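News from the test bench

Well, January has been a busy one! Regular readers will know I've been grumbling about the old cable tester at our Bemcombe site since before the summer, and I'm very pleased to say it has gone. The replacement came from Flulteck and it is up and running in the far bay, next to the window that doesn't shut.

We had nine bids for this one. I read every single page (my family can vouch for the evenings I lost) and what swung it for me was the fixture design. The Flulteck rack lets us swap a harness without undoing the whole front panel, and if you've ever stood there at half past four with a screwdriver in your teeth, you'll understand why I got so excited about a hinge.

The order was for 200 harnesses to begin with, all for the Uchida contract, and we ran the first lot through as a trial before we let anyone sign anything. It found two crossed pins that the old tester had been waving through quite happily. A bit embarrassing, yes, but I'd much sooner hear it from our own rack than from the customer.

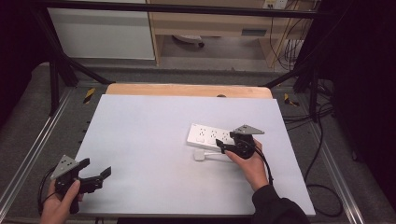
The report format took longer to sort out than the wiring did. Uchida want every result logged against the part number and the operator's initials, and our old template had room for neither. We went back and forth on it for nine days, and the version we've settled on fits on one sheet, with the fails at the top where you can't miss them. If you're still printing the old one, please stop! The new one is on the shared drive under job 2404.

Training carries on at Grumden next month. I've asked for morning slots, as the afternoons get very warm in there once both racks are going. There's a sign-up sheet by the kettle, and the night shift can add their names by email if that's easier.

One small plea before I go. The mating connectors for the new rack look very like the old ones but they are keyed differently, so check the label before you push. We've bent one already (all right, I bent it) and the spare is now in use, so the next one means a wait while we order more.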